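Nos petites règles pour plier du tissu avec une pince

Depuis juillet, je passe mes après-midi à faire du pliage pour Oveo, pince en main (oui, à force on rêve de tissus à fleurs). Graça Cardoso m'a demandé de mettre au propre ce que je répète à chaque nouveau, alors autant le faire ici ! Ce sont nos règles maison, pas une norme officielle, mais les robots apprennent de nos gestes et je vous assure qu'un geste bâclé se retrouve ensuite partout.

Règle de départ : un seul tissu à manipuler, posé bien en vue sur la couverture. Le reste de la chambre, on n'y touche pas. Bernardo Barreto voulait tout ranger avant chaque séance et on s'est un peu chamaillés là-dessus – moi je tiens à ce qu'une chambre reste une chambre.

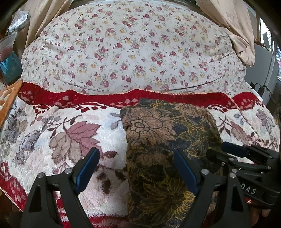

On commence doigts ouverts

Chaque prise démarre pince grande ouverte, sans rien entre les patins bleus. On attend 2 secondes, on respire, et on y va. Ça paraît bête, mais Lejla Papadopoulos a relu 40 prises le mois dernier et 5 partaient avec la pince déjà à moitié fermée. Toutes à refaire, et c'étaient les miennes en plus !

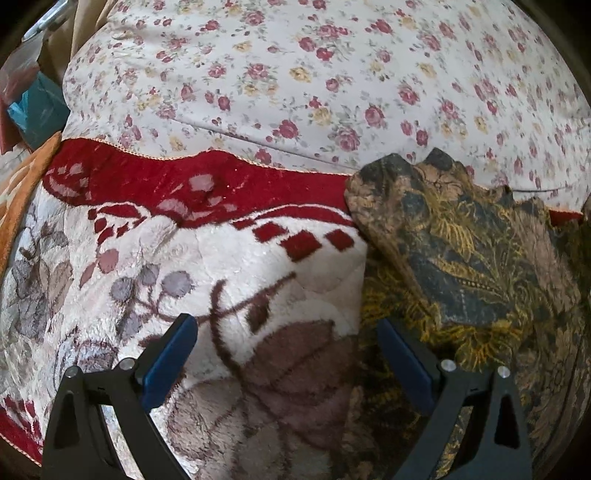

Approcher, saisir, et surtout ne pas courir

Le tissu froissé, c'est traître. On vise un pli qui dépasse, on descend doucement, on ferme, et ensuite seulement on soulève. Si on bouge le poignet trop vite, les fleurs du couvre-lit deviennent des traînées et la prise passe à la relecture.
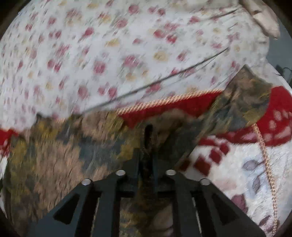 Hrvoje Babić, lui, compte à voix basse pendant qu'il ferme les doigts, et j'ai fini par faire pareil. Autre chose à laquelle on tient : si le tissu échappe, on ne le rattrape pas avec l'autre main. On rouvre, on se replace, on recommence. Les ratés propres sont gardés et notés « reprise » dans le carnet. Sur nos 965 prises, il y en a un bon paquet et personne ne s'en plaint chez Oveo.

Pour l'angle, je préfère arriver face au pli, un patin de chaque côté.
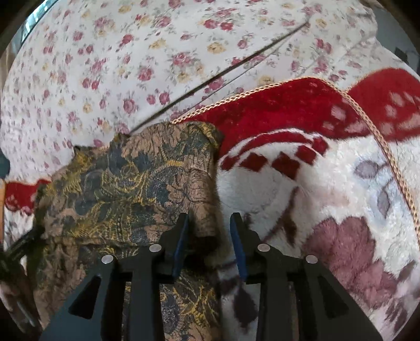 Le pli sombre du brocart, entre les deux patins.

Il me reste à écrire la partie sur les cordons et les bordures, qui s'accrochent partout. Si vous avez une méthode pour ça, je prends, les commentaires sont ouverts !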